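What I learned from moving chairs for a robot

Posted by Nedelcu in Work

Several readers wrote to me after my last post and asked what my job in the Vivero project is in practice. I had written a lot about training and very little about where the training data comes from, so this time I will write only about the second thing.

The system we are trying to teach should be able to handle furniture and small household things in a room that is not prepared for it. It learns from recordings of people. I put on two gloves, I do a short task with both hands, and the movement of the hands is saved together with the view from my head. One such recording we call an episode. By the end of last month we had 1,020 episodes in the folder, and after checking we kept 523 of them.

I know this looks like a bad result. At first I was quite ashamed of it. But when I went through the rejected ones, I saw that most of them failed for the same reason, and it was a reason I could fix.

On the back of each glove there is a white cube with black and white squares printed on its sides. The software finds these squares in the video and calculates from them where the hand is and how it is turned. When you turn your wrist too far, or when you bring one hand in front of the other, the cube is hidden and the hand is lost for a moment. A short loss can be repaired. A long one cannot, and the episode goes to the trash. When I lift something low, like a stool, my natural way is to bend and reach with the palms turned up, and this is exactly the position in which the cubes are hard to read. I had to learn to take things from the sides. It felt very stiff for the first days, like dancing with somebody you don't know well.

The second reason was my head. In normal life we look at an object, grab it, and then already look at the next place while the hands are still finishing. For the recording this is terrible. I have to keep looking down at my hands until the task is completely finished. I now say quietly to myself "look, look, look" during the whole episode, and I hope the sound is never used for anything.

The third reason was that I started too fast. An episode should begin with both hands open in front of the object, held still for 2 seconds. Then I do the task. Then I hold still again. Without this pause it is very difficult to cut the recordings later, and my colleagues at Temlow, who receive the files, sent me a polite message about it. It was really polite, but I read it 3 times.

There was also a discussion about how tidy the room should be. When I came to the project I wanted to clean everything, to put the cables away and to leave one chair in the middle. My argument was that the system should first see the task clearly. The others thought that a system which has only seen clean rooms will be lost in a real one. We tried a set of recordings each way. I must admit the messy set was the more useful one for us, although it is more tiring to record, because you must watch your feet as well as your hands. People also keep doing their own work in the room at the same time, and we do not ask them to leave.

What I still do badly is variety. If I repeat a task thirty times, I repeat it in almost the same way, with the same hand first. I have begun to keep a paper list next to me with small changes: left hand first, stand closer, turn the object before lifting, put it down with a small angle. It is slow, and I am sure there is a smarter way to plan this. If you have done similar work, please write to me how you manage it.

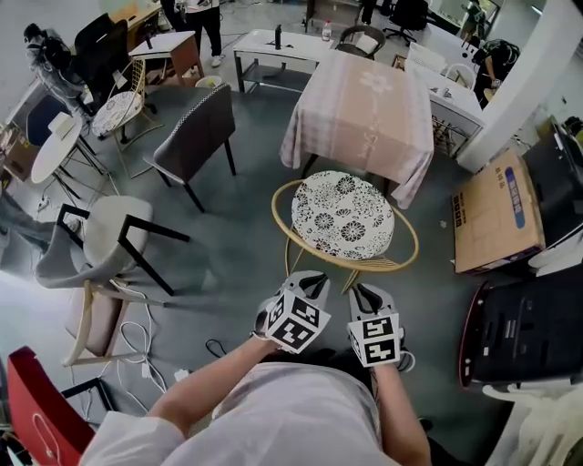
Morham, March

Both hands held out before the round stool with the flowered cushion, cubes on the backs of the gloves, chairs and tables on all sides. My notes for the stool tasks are still only half written. I will put them in the next post, together with the list of small changes, when I have copied it from paper in a form that other people can read.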